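Wovell Course Notes
Unit 4: Good practice for scenes and episodes in simulated pick-and-place

Read this before the October lab. It covers what we expect from any simulated grasping set you hand in, and what gets a set sent back. Most of it carries over to real arms, and the places where it doesn't are marked.

4.1 Why have rules for simulation

Nothing breaks when a simulated gripper drives into a table. That makes people careless. A simulated set is still going to be used to train or test something, and mistakes made in the scene setup end up in every episode recorded from it. The Flalten set, which we use in Unit 6, has 2600 episodes and was rebuilt once because the object masses had been left at the default value. The fault was in one line of one settings file.

4.2 Scene setup

Write down the surface, the objects and the lighting for each scene before you record. Use the scene sheet from the Faminport folder. One sheet per scene, not per episode.

Surfaces. Use at least 4 different surface textures across a set. Plain ones are fine for debugging but should not make up the whole set. Veined stone, wood grain and patterned cloth are harder for a vision model and should be included. Check that the texture is at a believable scale.

Target object. Every episode has one target. Name it on the sheet in everyday words that another person would use. If you can't tell what the object is from the wrist view, say so on the sheet and give it a general name ("gray cloth-like object"). Do not copy the mesh file name into the instruction.

Other objects. Anything on the surface that is not the target is a distractor. List it even if it is far from the gripper or only partly in view. Students often leave these out. A plate that shows as an arc at the top of the image is still in the scene and the policy still sees it.

Soft objects. Many cloth-like items in the shared library are rigid meshes. They look folded but will not deform. Note on the sheet whether the target is rigid or deformable. A rigid "rag" lifts like a stone, and a policy trained on it will not transfer well to real cloth.

4.3 Camera

The wrist camera must see both fingertips through the whole approach. Check this with the gripper fully open and fully closed. The lower part of the image will be taken up by the gripper body, and this is acceptable. If more than half of the image is gripper, move the mount.

Don't change the mount partway through a set. If you have to, start a new set with a new number.

4.4 Approach and grasp

Start each episode with the fingers open wider than the part of the target you mean to grip. Bring the gripper in so that the target lies between the fingers before you begin to close. For lumpy or uneven shapes, pick the grip line on the sheet and keep to it. Closing on a thin part that sticks out to one side is a common cause of dropped objects.

Hold for 20 simulation steps after contact before lifting. On the real arms the hold is set in the controller, so leave it alone.

Watch for contact between the finger pads and the table. The simulator will allow it. A real gripper will stall or fault. Any episode with finger-to-table contact is marked and kept out of the training split.

4.5 Naming and instructions

Each episode has one written instruction. Keep it short and say where the target goes. "Put the cloth on the plate" is fine if both are on the sheet. Avoid left and right unless you say whose left: the wrist view turns with the arm, and what was on the left at the start may not be there at the end.

The Kumarasinghe checklist (handed out separately) has a longer list of wording problems. Go through it once for the whole set.

4.6 What to keep and what to throw out

Keep failed grasps, labeled as failed. Keep slow ones. Throw out episodes where the physics clearly went wrong, such as objects passing through each other or flying off on contact, and log how many you removed. A set with over 14 removals goes back to scene setup.

Do not trim episodes to make them look cleaner. If the arm waits, the wait stays in.

4.7 To hand in

Scene sheets
Episode log with success and failure labels
List of removed episodes with a short reason for each
One wrist-view still per scene, taken before the fingers close

The still is checked against the scene sheet. Target and distractors should both be found on it by someone who has not seen the set.
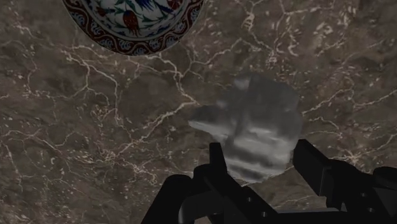
Fig. 4.1. Wrist-view still, simulated. Target: gray cloth-like object. Distractor: decorated plate. Surface: veined marble.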